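工作记录：Pillo 台式机移位、通风面检查及托盘清理
地点：Seltarano 圆厅工作区，弧形木桌
日期：1月23日
记录：Marcelino Lacerda
复核：Zuleica Trindade
归属项目：Kettle（小批量制样流程整理）

一、事由

接上一条记录。Pillo 原放置于库房隔壁的小工作间，该房间自本月起改作资料整理用途，设备须移至圆厅继续使用。圆厅的桌面多为弧形，与原先的直边工作台不同，设备的摆放方向、散热侧的留空以及走线方式均需重新确定。Kettle 项目的第一批样件定于2月上旬开始制作，移位及试运行应在此之前完成。

本条记录涉及摆放位置、通风面、顶部托盘、接口及走线、周边桌椅和短时试运行，不涉及样件质量。样件质量由 Zuleica Trindade 另行开页记录。

二、移位前的准备

移位前一晚已断开电源，设备静置过夜。取下顶部托盘，单独用干净棉布包裹后搬运。托盘为模制件，表面有长条平行凸棱，凸棱之间的凹槽容易积存细屑，搬运时不得倒扣，以免细屑落入机身上沿的缝隙。上一次移位时曾将托盘留在机身上一并搬动，到位后发现托盘一角没有完全落入卡位，重新拆装耗时较长。本次分开搬运，到位后再装，未出现该问题。

机身由两人平抬。黑色外框仅作包边及保护，不作为提手使用，抬起时应托住底部。此项要求在原工作间的墙面提示中有写明，该提示没有随设备迁来，需在圆厅重新张贴一份。

随机附件装入一只周转箱，内有电源线、信号线、备用垫脚和 Rikport 提供的纸质说明书。说明书封面已有破损，内页完整。说明书中关于放置的内容很简短，仅要求台面平整、稳固，散热口不得遮挡，没有给出各侧的具体留空尺寸。下文所列尺寸均为本工作区自行规定，其他工作区引用时请自行核对。

三、位置的选择

圆厅可供选择的位置有两处：靠内侧的白色台面，以及与其相接的弧形木桌。

白色台面的高度较为合适，但其上已安排作登记及装袋之用，样件制作期间需要连续铺放单据。若设备置于该处，登记人员每次取放单据都要绕过机身。Zuleica Trindade 主张将白色台面整块留给登记环节，本人同意。

弧形木桌的优点是面积足够，操作人员可以从外侧靠近，并且与白色台面相邻，制成的样件可以直接递送。缺点有两项。第一，桌沿为弧线，机身为直边，无论如何摆放，机身与桌沿之间的距离都不会处处相等。第二，木桌桌面有表面涂层，长期受压可能留下印痕，须加垫脚。

最后选定木桌靠近白色台面的一段。摆放时以机身最靠近桌沿的一角为基准，该角至桌沿的距离定为40毫米，其余各处随弧度自然变化，不作单独规定。最初曾尝试以机身中部为基准，结果一角过于接近桌沿，从外侧经过的人员有碰触的可能，遂放弃该方案。

基准角的位置已用纸胶带在桌面上作临时标记。纸胶带不宜长期留在涂层上，试运行阶段结束后应揭除，改以书面尺寸为准。

四、通风面

Pillo 的一侧面板上设有圆形风扇格栅，旁边另有一处较小的矩形栅格。两处均属散热口，任何时候不得遮挡。前述小工作间内曾有人将文件夹立放在该侧，紧贴格栅，设备当时没有报警，但运行声音明显变大。此事记入去年的记录，在此重复一次，请各位注意。

圆厅内该侧的留空定为480毫米。留空范围内不得放置纸张、包装袋、布料及饮料杯。登记用的单据较轻，如放得过近，可能被吸附在格栅上，制样期间应格外留意。

格栅表面以软毛刷轻刷，再用吸尘器小功率吸除浮尘。不使用压缩空气。以往使用压缩空气时，灰尘被吹向机身内部，数日后风扇出现异响，拆检后才恢复正常。吸尘器的吸嘴不得抵住风扇格栅，应留出间隙，防止带动叶片空转。

矩形栅格的缝隙较窄，毛刷不易深入，本次仅清理表面。是否需要拆下面板作进一步清理，待咨询 Rikport 服务部门后决定。在得到答复之前，请勿自行拆卸面板。

五、顶部托盘

托盘清理分为干清和湿清两步。干清使用毛刷，沿凸棱方向单向刷扫，由左至右，碎屑在右端收集。托盘右侧边缘呈台阶状并带圆角，碎屑容易停留在台阶根部，应将毛刷竖起，用刷毛尖端清理。横向刷扫会使碎屑越过凸棱，落入相邻凹槽，效率很低。

湿清使用微湿棉布，不加清洁剂。托盘为白色，残留的清洁剂干燥后不易察觉，却会在样件背面留下轻微的粘滞感。上一季度曾有一批样件因此返工，原因当时花了较长时间才查明。擦拭完毕后将托盘侧立，自然晾干，完全干燥后方可装回。

装回时先对齐后侧，再放下前侧，听到轻微的落位声后用手掌轻压两端，确认无翘动。托盘装好以后，凸棱的走向应与机身长边一致。如有偏斜，应取下重装，不得用力推正。

托盘不是置物架。笔、胶带、裁切刀、样件袋均不得放在托盘上面，也不得塞在托盘边缘下方。开机前须沿托盘边缘检查一周，发现零星小件应先取出，放到登记处的待认领盒内，再行开机。

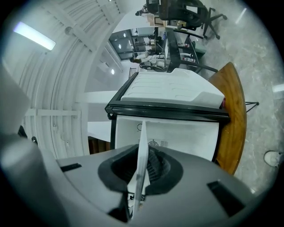 图1　弧形木桌上的 Pillo，散热格栅一侧；顶部为带凸棱的白色托盘。

六、接口及走线

散热侧面板上另有一处带黑色边圈的圆形小口，位于面板中部偏左，较风扇格栅为高。说明书将其列为维护用接口，日常制样不使用。该处不得插入任何线缆，也不得用胶带封堵。若有灰尘，只在表面轻刷。

电源线及信号线由另一侧引出，沿机身后方并行，下垂至桌下后固定。木桌外缘设有黑色金属支件，向外伸出，线缆不得缠绕或悬挂其上，避免经过人员牵动线缆进而带动设备。本人起初为求方便，将多余的电源线在该支件上绕了一圈，Zuleica Trindade 复核时指出不妥，已改正，多余部分现收束在桌下。

信号线长度勉强够用，拉直后没有余量。若今后登记用电脑需要向里移动，须更换较长的线。已在物品申领单上登记一根备用线，规格与现用线相同，仅长度增加。

插座位于墙侧地面，线缆经过的一段已加线槽。线槽端部略有翘起，用脚可以踢动，需请楼务处重新粘贴。在处理完成之前，该段临时放置提示牌。

七、周边桌椅及环境

圆厅的黑色座椅较多，会后常被推至木桌旁边。座椅靠背如碰到桌沿，震动会传到机身。制样期间，设备附近只保留操作人员所用的座椅，其余移至会议区一侧。会议区使用完毕后的复位由使用部门负责，本工作区开机前再查看一遍。

圆厅顶部为白色拱形结构，带有平行的肋条，空间高，声音回响比原工作间明显。同样的运行状态，在圆厅听起来声音偏大，操作人员不应据此直接判断设备异常。判断时应靠近格栅一侧听，辨别有无摩擦声或周期性的敲击声。若仅为整体声音较大而音质均匀，可继续运行并作记录。

回响对会议区亦有影响。经与圆厅管理处协商，会议进行期间不进行连续制样，单件试制可以进行。会议时间表贴在登记处，操作人员每日开机前查看。

室内光线充足，白色面板上的浮尘在侧光下才容易看清，正面观察时往往觉得干净。检查通风面时请使用手电，从侧方照射。

八、调平

垫脚安装后，以水平尺在机身上沿检查两个方向。长边方向一次合格。短边方向略向外侧倾斜，原因为木桌外缘一段稍低，凭肉眼看不出来。外侧垫脚调高后复测合格。

调平时须先取下托盘，水平尺不得直接放在凸棱上面。凸棱顶部带有圆角，水平尺放在上面会有轻微晃动，读数不稳定。此前有同事在托盘上测得倾斜，反复调整垫脚仍无法消除，问题即出在测量位置。

垫脚调整完毕后，将机身四角依次轻按，无晃动。木桌整体另作一次推压检查，桌身稳固，接合处无响声。

九、试运行

试运行由 Marcelino Lacerda 操作，Zuleica Trindade 在白色台面一侧观察并计时。

空载运行五分钟。风扇启动正常，声音均匀，托盘无震颤。手背置于格栅外，可感到气流稳定。木桌桌面有轻微震感，白色台面一侧没有感觉，登记书写不受影响。

停机冷却后试制样件七件，依次编号，均送至白色台面登记。前面几件的递送不够顺畅，操作人员习惯从原来的方向取件，转身时手肘越过了散热侧的留空范围。调整站位后，后续样件递送正常。今后操作人员应站在木桌外侧，面向设备，由登记人员在白色台面一侧接取，不必绕行。

第四件送入时停顿一次，重新送入后正常，原因暂未查明。该件单独存放，没有与其他样件混装。若后续再次出现同类停顿，应记下当时的送入位置及托盘状态，不要立即清理现场。

运行结束后再次检查基准角，至桌沿的距离没有变化，垫脚未移位。

十、复核意见（Zuleica Trindade）

1. 位置同意。登记环节不受影响，白色台面请继续保持专用，不得因设备在旁而逐渐堆放备件。
2. 散热侧留空尺寸请写入操作提示，并在桌面上作可移除的标记。现在仅凭口头告知，换班人员难以掌握。
3. 说明书应另行复制一份留在圆厅，原件归档。封面破损处请先修补。
4. 托盘湿清之后的晾干位置尚未指定。原工作间有架子，圆厅没有。暂用登记处后方的空格，使用时在下面垫一块干布。
5. 第四件停顿的情况，请在下次开机时复现一次，送入速度与本次一致。

十一、未完事项

操作提示重新排版，加入托底搬运、散热侧留空、托盘不得置物等条目，打印后张贴在登记处旁边。由 Marcelino Lacerda 办理。

向 Rikport 询问矩形栅格的清理方法，以及散热侧面板能否由使用方自行拆卸。询问时附上设备铭牌编号，编号见设备台账，不在此重复。

线槽端部翘起，已向楼务处报修，等待回复。

备用信号线已申领，尚未到货。到货后先核对接头，再决定是否更换。

待认领盒需换一只带盖的。现用的是敞口纸盒，小件容易被单据带出。

2月首批样件开工前，再作一次调平检查和格栅检查，结果记在本页之后。木桌受室内温湿度影响是否会有变化，目前没有依据，先以两次测量结果对照。

Kettle 项目的样件登记表沿用旧格式，“制作地点”一栏改填 Seltarano 圆厅。已印好的旧表不作废，用笔更改并签名即可。

本条记录已由复核人阅读，第十节意见第2项及第4项须在下次开机前落实。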